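Glass lid on or off for corn on the cob?
Posted by Debora Sanna, 9 May 2022
Viewed 1,115 times

I have a silvery pot with a domed glass lid and a long-running disagreement with my brother-in-law. He says corn has to be boiled with the lid on. I say the lid is how you get starchy water all over the stove, which I then clean and he does not. The pot holds four ears if I snap them in half. Who's right, and how long should they stay in? Also, does anyone salt the water? My mother did, and her corn was like rope.

Leonardo Santoro
94 helpful votes

Both of you, annoyingly. Lid on until the water boils, because it gets there faster. Put the corn in, let it come back to a boil, then tip the lid so there's a gap at one side. Four minutes for fresh ears, maybe six if they've been in the fridge since February, in which case my condolences. Skip the salt until the corn is on the plate. Your mother's trouble was probably the clock, though. Mine boiled hers through an entire game show.

Pick the lid up by the knob with a dry towel and tilt it away from you. The steam comes out on whichever side you open first, and it has no manners. Set the lid down on a folded cloth, never straight on a cold counter. I lost a Flasar lid that way and they wanted nearly the price of the pot for another.
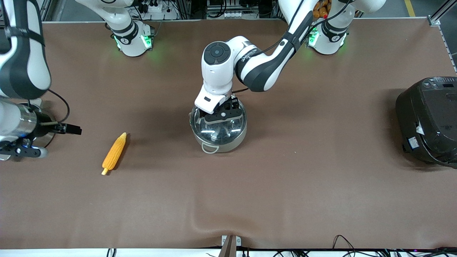 Pot with the lid on, corn still waiting on the cloth.

Dario Melis

microwave. leave the husk on. no pot no lid no brother in law

Fionnuala Ó Briain
3 helpful votes

Leonardo has it right. I'd only add that if you turn the heat off once the corn is in and put the lid back on, you can leave it ten minutes and nothing boils over. Watch out if the side handle is metal like the one on mine. It gets as hot as the rest of the pot and I have the thumb to prove it.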